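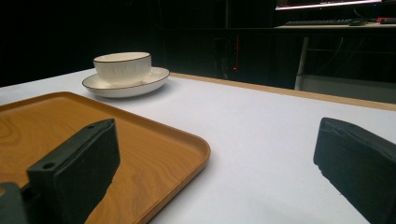 Masking the gripper fingers before feature tracking

Applies to Ludar 2 and later. Last edited 23 Mar 2024 by Delyth Morgan.

With a wrist-mounted camera, the fingers sit in view for the whole episode. They move with the camera, so any feature detected on them has zero image motion while the rest of the view shifts. The tracker reads those features as evidence that the camera is standing still. A few of them are harmless. When the background is dark and the tabletop is plain white, the detector has little else to choose from, and the pose estimate starts to stick.

This page covers building a static mask, checking it, and passing it to the tracker. Finger opening changes during a grasp, so the mask has to cover the full travel of both fingers.

Before you start

You need a calibrated camera, one recorded episode that includes at least one full open and close, and write access to the Seidel config directory. If the lens has been refocused or the camera mount loosened, redo the calibration first. A mask drawn against the old mount position will be wrong along the finger edges, where it matters most.

Step 1. Extract the sample set

Run the sampler on the episode:

ludar sample --episode 411 --count 200 --out samples/

The sampler spaces its picks evenly over the episode. If the gripper stays open for most of the recording, add --stratify width so that closed and half-closed positions are represented. Short episodes can be sampled in full with --count all.

Step 2. Compute the variance map

ludar variance samples/ --out var.png

Pixels that hardly change across the set come out dark in the map. The fingers should show up as dark blocks with a brighter band on the side facing the gap, where they travel. Black fingers against an unlit background are the usual problem: both are near zero in every sample, and the variance map cannot tell them apart. In the setup shown at the top, the room behind the table is close to black, while the fingers themselves lie over the white tabletop and the wood-grain tray. That is the arrangement to aim for. Keep a light surface behind the fingers for as much of the calibration episode as possible.

Step 3. Threshold and grow

ludar mask var.png --thresh auto --dilate 2 --out mask.png

The automatic threshold works on the histogram valley. If the histogram has no valley, the tool exits with code 3 and you will have to set the threshold by hand. Dilation is in pixels at full resolution. Increase it if you have motion blur at the finger edges — blur spreads the edge into pixels the threshold misses.

Open the result in any image viewer. Two separate regions are expected, plus whatever part of the mount is in view. Erase stray islands in the upper half. These are normally dark background that never received enough light to vary.

Step 4. Register the mask

Copy mask.png to the Seidel config directory and add these lines to tracker.conf:

mask_path = mask.png
mask_mode = reject
max_features = 500
min_features_outside = 200

With mask_mode set to reject, the detector never places a feature inside the mask. The older setting, downweight, is kept for Wumthorpe recordings and should not be used for new ones.

Step 5. Check against a replay

ludar replay --episode 411 --overlay features

Watch the overlay through one full grasp. No feature should land on a finger at any opening. If features appear along the inner faces as the gap narrows, the sample set missed the closed position. Go back to Step 1 and stratify.

Known issues

Strong reflections on a glossy tabletop can track with the light source instead of the surface. The mask does not help with this. Raise the outlier threshold in the Gurnesora filter.

Changing finger type invalidates the mask, and the tracker gives no warning.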